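A Morning Among the Baskets at Kiltmont

I'd been promising myself the Kiltmont open day for ages, and this September I finally got on the early bus and went. If you don't know it, Kiltmont is the old mill building out past the canal, and once a year everybody who rents space there opens their doors, puts the kettle on and lets people like me wander through asking daft questions. It's free, it's friendly, and there was cake by the front stairs for 2 dollars a slice. I had the lemon one. I went back later for the ginger one, and I'd do the same again.

My real reason for going was the basket floor. I have a bit of a basket problem at home (bread, onions, gloves, mail, you name it) and Endale, the shop that sold me most of them, keeps its storeroom and packing room upstairs. I got there a little after ten and there was already a line on the landing, so I read the wall panels while I waited. They've got 287 different baskets in the catalog now! The early price lists are framed next to the fire door, typed out and corrected in pen, and I could have stood there all morning.

The storeroom comes first and it smells wonderful, like hay and furniture polish. Shelves up to the ceiling, laundry baskets inside log baskets inside picnic hampers, little labels tied on with string. They hold nearly 2,000 pieces up there when the fall order comes in, and the aisles are just wide enough for one person and her backpack. I had to reverse out of one of them to let a stroller through. A woman ahead of me was comparing handles very seriously and I liked her at once.

After that you go down a half flight to the tabletop rooms, where it's all bright and white and you can look at one thing at a time. I always go for the rectangular ones. Round baskets are prettier in a shop window, I'll give them that, but a rectangular one fits a shelf, and it'll take a loaf lying down.

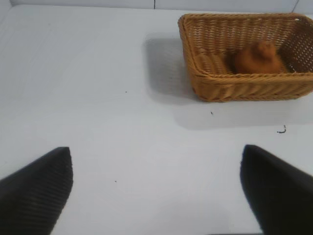 I asked about looking after them, because mine all live in a dry apartment and a couple have started to creak. The advice for natural willow was to mist it lightly now and then and keep it away from the radiator, which is exactly where my onion basket has been sitting for years. Oops. The synthetic weaves just want a wipe with a damp cloth and a soft brush for the corners. I'd been a snob about synthetic before this visit, and I'm coming around. You can put strawberries in it without a liner and not lie awake over the stain.

There was a good conversation about rims, too. I'd never given rims a thought! A thick rolled one is much kinder on your hands when the basket's full, and it keeps the long sides from bowing out. I went home and checked every basket I own, and sure enough the one I never reach for has a skinny, scratchy little edge. It's been moved to the closet to hold light bulbs.

We also talked about weave. A tight one keeps crumbs in, a looser one lets air through, and plenty of baskets mix the two. I like being able to see a bit of light through the back of a basket. It makes the whole thing feel less heavy on the counter, especially the honey-colored ones, and anything orange looks terrific in them.

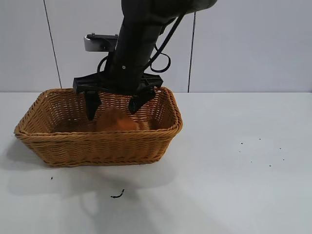 Hudari Visits Club: Days Out

For anyone reading this on the club page who's thinking of next year, a few practical things. The bus from Hudari stops right at the gate but it's only hourly, so check the way back before you settle in at the café. There's an elevator, though it's at the far end of the building behind the Zato lampshade workshop, and the signs to it are tiny. Zato is worth a stop in its own right, by the way. They let you try stretching fabric over a wire ring and mine came out like a shower cap.

The shorter tour takes 20 minutes and the longer one just goes on until you've run out of questions. I'd pick the longer one. Bring a big bag if you're a buyer, as they sell seconds from a table by the exit and they don't have much in the way of carriers. I paid for a small bread basket with one slightly wonky corner and carried it home on my lap with the ginger cake inside, wrapped in a napkin.

Before leaving I went through the white tabletop room one more time. By then most people had drifted off to lunch and it was lovely and quiet, and I do like a big plain table. Mine at home hasn't been clear since spring.
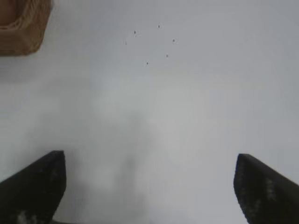 Basket in the corner and plenty of white tabletop, Kiltmont open day.

Lunch was soup in the courtyard, carrot or leek, with bread from the bakery on the ground floor. I had the leek. It could have used salt, but the sun was out and I'd found a seat against the warm wall, so no complaints from me. The pottery people opposite had sold out of mugs by noon, so go there first if mugs are your thing.

I missed the bookbinders altogether, and the rooftop, where I'm told there's a view clear to the reservoir. I'm going back for both, and for a proper lidded hamper if the seconds table has one.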